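Bemoneo Shared Workshop
Minutes of the September storage and supplies meeting

Start: 6:40 p.m.
Chair: Marin Stojanović
Minutes: Krešimir Pavlović
Apologies: two received, both by email

1. Previous minutes
Accepted with one correction. The shelf order went to Trajkovski, not Grillow.

2. Shelving
Trajkovski has quoted 163 for the wall unit, delivery included. Marin asked if that covers the brackets. It does not. Krešimir will get a price with brackets before the next meeting. The old unit stays up until then.

3. Bins
The Grillow bins have arrived and are in use. The lids were left off the order and are still owed to us. The size of the clear ones was discussed at length. Two members find them too deep for small parts. Agreed to keep them for bulky items and see how it goes.

4. Sorting by color
Marin went over the layout again for those who missed August. Red bins are for parts in current use, blue for returns, and white for anything waiting to be checked. Red bins stay in the middle of the table where both sides can reach them. Upright parts should be stood in rows, with space left between them for fingers. Labels are to go on the short side. Krešimir has 22 left and will print 40 more.

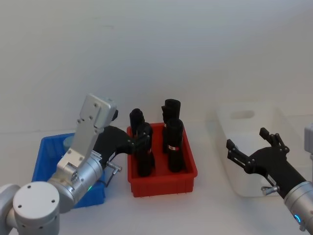

Fleva asked whether the blue bins could move to the shelf under the table, as returns only get emptied at the end of the evening and the space on top would be useful for paperwork. Marin was against this, saying returns get forgotten once they are out of sight. Left as is for now, to be looked at again once the new shelving is in.

5. Table surface
Tape residue has been found near the window end. Members are asked to use the paper tape from the drawer. Cleaner is under the sink.

6. Any other business
Drawer 14 sticks. Krešimir will take it out and look at the runner.
The spare key has been returned.

Actions
Krešimir: bracket price, labels, drawer 14
Marin: write to Grillow about the lids

Closed at 7:35 p.m. Next meeting in October, same room.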